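Fitting a mounting plate to a twin-post display stand

Last updated 15 October 2024

These instructions cover the Witwood floor stand with two round posts and a central channel. The Nisby stand goes together in the same order but has a one-piece base.

Before you start

Clear enough floor to lay the posts flat. You will need a 5 mm hex key, a spirit level, a tape measure and a soft cloth. Sort the bolts by length - the short ones are for the plate and the long ones for the base.

1. Set the posts

Stand both posts in the base and turn them until the rows of holes face the same way. Fit the base bolts finger-tight. A post can lean inward at this stage and will pull straight once the plate is on.

2. Fit the channel

Slide the channel down between the posts. Its slots allow 15 mm of travel. Set it at mid-travel and tighten the screws a half turn each, working from the bottom up.

3. Hang the plate

Choose a pair of holes at equal height on both posts. Hold the plate across them, start all the bolts, then tighten in a diagonal pattern. Check the level before the final turn.

The plate takes screens with hole spacings from 100 mm upwards. For a Wusell bracket, use the outer slots and leave 210 mm clear above the top edge.

Once fitted, the plate runs crosswise over the posts, with the channel rising to the small black bracket at the top.
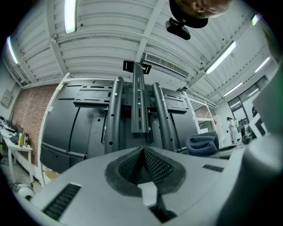 4. Tighten the base

Go back to the base bolts and tighten them fully. Push the stand gently from each side. If it rocks, slacken the plate bolts, reset the posts and repeat step 3.

Spare parts

The plate bolt set is part 3942. Assunção plates use a different thread and their bolts will not fit.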